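Home | Newsroom | Investors | Contact

Zimoder Halts Automated Suturing Trials After Grasper Fault, Questions Supplier's Account 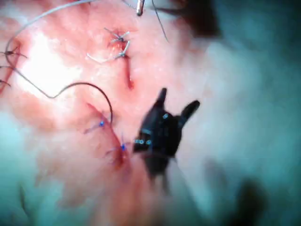 What went wrong

OVHAM, 5th February. Zimoder has stopped all automated suturing work on its Dremon platform following a fault in which the grasper jaws opened without a command and let go of the thread. The fault showed up in 10 of 71 tissue sessions run at the Ovham lab since May. No patients were involved at any point. Dremon is not cleared for use on people and Zimoder is not seeking clearance this year.

Oyelaran, which supplies the grasper and its control board, has put the fault down to "operator setup" and sent a software patch. Zimoder installed the patch and ran 22 more sessions. The jaws opened on their own in two of them. We do not consider that a fix, and we do not see how setup explains a fault that came back with Oyelaran's own engineers at the bench.

What the numbers don't show

Earlier Zimoder statements described Dremon as closing incisions "reliably." That word should not have been used. The claim rested on 35 sessions in which only finished knots were scored. A dropped thread that was picked up again and tied was logged as a success. Suture knots can look acceptable on tissue and say very little about how many tries it took to place them, or how hard the thread was pulled along the way.

We have withdrawn the claim and the chart that went with it.

What happens next

Session logs are being rescored by hand, with every unplanned release counted. Work with the grasper will not restart until the cause has been found on the bench and repeated on demand. Zimoder has asked Oyelaran for the full fault history of the control board. So far it has received a summary.

Labs using the same grasper should check their logs for jaw movement with no matching command. The patch alone should not be taken as proof that the problem is gone.

Share 22 | Comments 10

Media contact: Zimoder Press Office, Ovham
© Zimoder. All rights reserved. Back to top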